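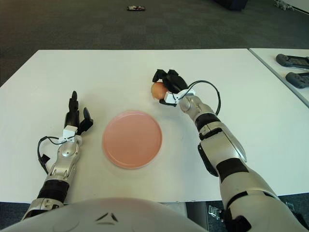

First time showing at an art fair, how do I price and hang small work?

Posted by Szu-yu Lo

Hi everyone! I've been making small oil paintings for years (mostly kitchens and back porches, nothing bigger than a sheet of notebook paper) and I've finally been accepted to the Fendthorpe fair in October. I'm thrilled and also a bit sick to my stomach. The booth has three walls and I have way more paintings than I think will fit. My prices are all over the place too, because I've only ever sold to friends and to one very kind dentist. Do you put the price right on the wall next to the painting, or keep a list at the table and let people ask? And do I hang everything, or hold some back? The packet they mailed me covers parking and insurance and that's pretty much it.

Waltraud Ammann

Congratulations, that's lovely news! I did Fendthorpe for four years, and my first booth looked like a yard sale, so please learn from me. Hang less than you want to. I'd put nine paintings up, three to a wall, with the middle of each one at eye level, and keep the others in a box under the table with a cloth over it. When one sells, you bring up another, and people do like feeling they saw something come out of the box. 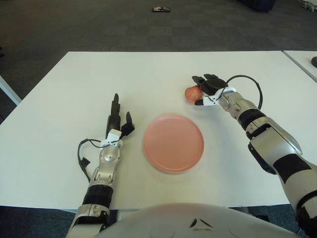
On prices, put them on the wall. I know some of the fancier galleries keep a list at the desk, but at a fair folks are shy and they'll walk off before they ask. Go by size so it makes sense at a glance, and if there's one you can't stand to part with, leave it at home (I once priced a favorite high so it wouldn't sell, and it sold before lunch, and I still miss it). Bring a level, a stool, more picture wire than you think you need, and a sandwich. You won't get away to buy one.

Itziar Arroyo

just check the wall panels before you buy hooks. mine were the carpet kind and regular nails were useless

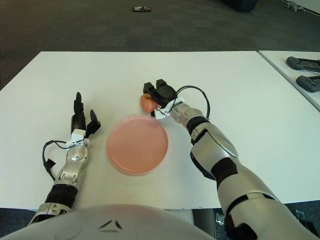
Brigitta Sutter

I agree with nearly all of what Waltraud said, though I'd keep a printed list at the table as well, with titles and sizes, for people to take home. I had a couple call me a month after the Crenshaw show about a painting they'd circled on theirs. Put your phone number on it in big type! Also ask the fair office whether they collect the sales tax or you do. It was different at the two fairs I've done, and I found out the hard way at the second one. Good luck, and come back and tell us how it went.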